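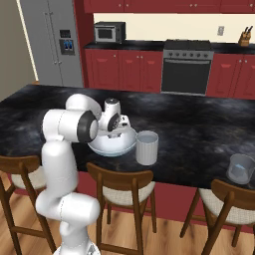
During September the simulation team suspended the bowl-handling trials of the Lurevix program after the arm controller failed to respect its minimum height limit. The fault was found in the simulated kitchen and has not been reproduced on hardware, which has remained locked out as a precaution. The trials concerned are those in which the hand approaches a bowl from directly over its interior, with other containers close by; in the island layout, a ribbed white cup stands immediately to the right of the bowl and a glass measuring cup farther along the countertop. An error of a few centimeters in that position places the arm in contact with one or more of them, and for this reason the matter has been handled as a safety event under the terms of the grant.

Nature of the fault

Of 971 runs completed in the reporting period, 81 ended with the commanded hand position below the permitted height. In 7 of these the software stop did not act within the required time. The runs were flagged by the nightly log check and reviewed the next morning by Rongrong Wei, who withdrew the controller release the same day. No person was exposed to any risk and no equipment was damaged.

The investigation, led by Fuseini Abugri, identified two causes. The height limit was measured from the wrist, and a change to the hand model in the previous release had lengthened the distance between the wrist and the fingertips. The limit was not updated to match. Separately, the stop signal shared a message queue with the camera data and was delayed when the queue was full. Either condition should have been caught at release review. The review form in use at the time did not ask about changes to the hand model.

Corrective action

The height limit is now calculated from the lowest point of the hand and is read directly from the model file. The stop signal has been moved to its own channel. A set of 162 test cases, covering bowls, cups and glassware at different spacings, was written by Ewurabena Annan and must pass in full before any release is approved. The current release passes all of them. The review form has been amended, and a second signature is required for any change that affects the shape or reach of the arm.

Outstanding matters

The delay in the stop signal has been corrected in simulation only. The hardware at the Olletthorpe site uses an older network card, and Prirkier has been asked to confirm that a separate channel can be supported. A reply had not been received when this report was prepared. Until it is, the arm at Olletthorpe will stay locked out and Milestone 4 (first supervised trial with filled containers) cannot be scheduled.

Effect on budget and schedule

Staff time spent on the investigation was met from the contingency line. No additional funds are requested. Should new network cards be needed, a separate request will be submitted by Adjoa Amoah with a supplier quotation attached. The full incident log is available to the program officer on request.

Submitted by Nii Opoku, Project Lead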